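Chapter 4
Reading a Cracked Surface

I learned most of what I know about concrete by walking on it with my head down. My first boss, Aarne Laitinen, wouldn't let me touch a repair budget until I'd walked the whole job, all 1352 meters of it, with a notebook and a piece of chalk (I bumped into a lot of people that week!). 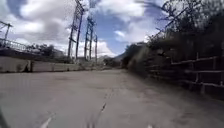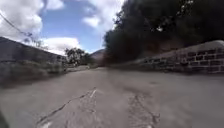
Cracks in gray concrete, one long and thin in both, with a branching patch as well in the second.

So let's start where Aarne started me, with shape. A single crack that wanders along a slab usually makes me think of shrinkage, or of a joint that was cut too late or left out altogether. A web of short cracks is a different animal. I start wondering about the ground underneath, and whether the slab was ever thick enough for what drives over it.

Notice I said "wondering." You can't settle a cause by looking, and I've been wrong plenty of times. On the Tonberg job I blamed tree roots for 2 days before Elsa Kinnunen cored the slab and found a soft base.

Before you go on to Section 4.1, pick a stretch of pavement near you, 50 meters will do, and sketch every crack you find. Keep the sketch. We'll use it again when we get to sealing.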